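25 March 2024
By Madhu Upadhyay

I used to scrub our table with whatever spray was under the sink, and then wonder why it looked so dull. These days it gets a barely damp cloth, a drop of dish soap if dinner was messy, and a dry tea towel straight after, always going with the grain. Boring, but it works!

For white heat marks, try a plain cotton cloth and a warm iron with no steam, just a few seconds at a time. My neighbour Dirk swears by mayonnaise left on overnight (I've tried it, and the smell put me off my toast).

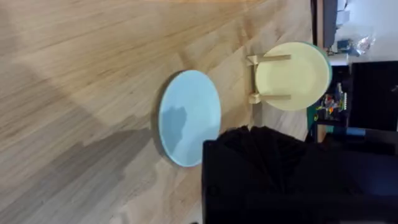 A light blue plate on pale, honey-coloured wood.

Oiling is the bit I put off. I do mine every April – windows open, old T-shirt for a rag, 2 thin coats with a night's sleep in between. Go thin, because a thick coat stays tacky and grabs every crumb going. And please lay your oily rags out flat to dry outside before they go in the bin, as bunched-up ones can catch fire.

Crayon comes off with a dab of the same oil, by the way.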